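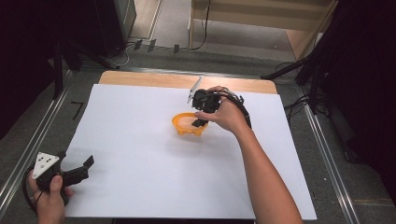 # Doing commentary on a club stream, how much do I write down beforehand?

**Jonalyn Ignacio**, posted in Match Day & Media

I've been asked to do the commentary for our home games at Fondville from March on. The club streams every home match and the man who used to do it has moved away. I've watched football all my life and I know our squad well, but I've never talked through a whole match, and the one practice I did from a recording was bad. I kept looking down for a name and missing what happened, then I filled the gaps by shouting the same two or three things. My notes were the main trouble. I had them on eight loose pages and they slid everywhere. I've seen people use one big sheet instead, and I have a table at home where a white sheet like the one under that orange bowl would cover most of the top, but the shelf in our press box is a lot narrower than that. So I'd like to know what size people use, what goes on it, and what you leave off. Also, how do you learn the away team when you only get the lineup at 2:15 for a 3:00 kickoff? And what do you do when someone scores a really good goal? In my practice I said "oh what a goal" four times in a row and then had nothing.

It will just be me, no second voice. The camera operator is next to me but doesn't talk.

---

**Mark Anthony Magbanua**

Just talk. You know football. People on a club stream are mostly parents and fans who couldn't make it, and they want the score and the time left. Everyone says "what a goal" more than once. I did half a season at Barredo with the team sheet and a pencil and it was fine.

Say the score more than you think you need to. That was the one complaint we got.

---

**Pacita Bañez**

I've done radio and then stream commentary for Clastley for a good while, 200 matches this season if the cup run holds up. I don't agree with the answer above about turning up with a pencil. Some people can do it. On your own for 90 minutes, with nobody to hand over to, you need something to go to when a player is down injured.

**The sheet.** One sheet, one side. Cut it to the shelf before the first game, not on the day. Mine is the width of my two elbows. Home team on the left in the shape they play, away team on the right in the shape you guess they'll play, and a blank strip down the middle for goals, cards and subs as they happen. Tape all four corners, especially if your press box has a door that opens straight onto the stand.

**What goes on it.** For each player: number, last name in capitals, how to say it if it isn't obvious, and one fact. One. If you write down five facts you'll try to use all five. Put the bench underneath in smaller letters. In the middle strip at the top I write the last result for each side, the table positions, and the referee's name.

**What stays off.** Full season records, old meetings from ten years back, anything you'd have to read out as a sentence. If it's a sentence it will sound like one. I once read out that our record crowd was 2,965, then read it out again in the second half because it was sitting there in big letters.

**Names.** Go and find the other club's media person as soon as you get there and ask them to read you the lineup. They're always glad to. Write the names how they sound, not how they're spelled. For a late lineup, do the previous week's team on Thursday night and then cross out and move people. You'll usually only be changing a few. 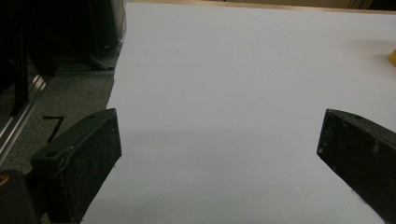

**Making the sheet.** I buy paper on a roll since pads never come wide enough. Tear it against a ruler if you have a long one, or just use scissors if you want it tidy. Mine are torn in a hurry and come out with a slightly ragged left edge like this one has, and it makes no difference once the tape is down. I'd avoid ruling it up on the floor, though, at least if you have carpet like the dark gray stuff next to that sheet, as the pen goes straight through when you press. Use a hard floor or a door laid flat. Black for the home side, blue for away, red only for cards.

**Big goals.** Say the name, once, as the ball goes in. Then stop talking. Let the crowd have it, even if the crowd is small. Count to four in your head. Then say the score and the minute, and after that you can describe what he did. If you describe it while you're excited you will run out, same as you did in practice. If the name comes out a few times, leave it. People like that. What they don't like is a flat voice, so don't go so far the other way that a thirty-yard shot sounds like a throw-in.

Do two more practices from recordings before March, and do them standing up if you'll be standing on the day.

---

**Junhao Xie**

Agree with Pacita on nearly all of that. Two small things from Ornbridge.

Kit clash. Check what color the away team is wearing before you color anything in. I had a whole sheet in blue for a team that came out in yellow and kept calling throw-ins the wrong way for the first 24 minutes.

And ask your camera operator to tap the shelf when they're about to zoom in or leave the play. Otherwise you're describing one thing and the viewers are seeing another. You can't watch the pitch and the monitor both.

---

**Jonalyn Ignacio**

Thanks, all. I measured the shelf tonight and it's narrower than I thought, so the bench may have to go on a card. I'll try the tapping with our camera operator at the next practice.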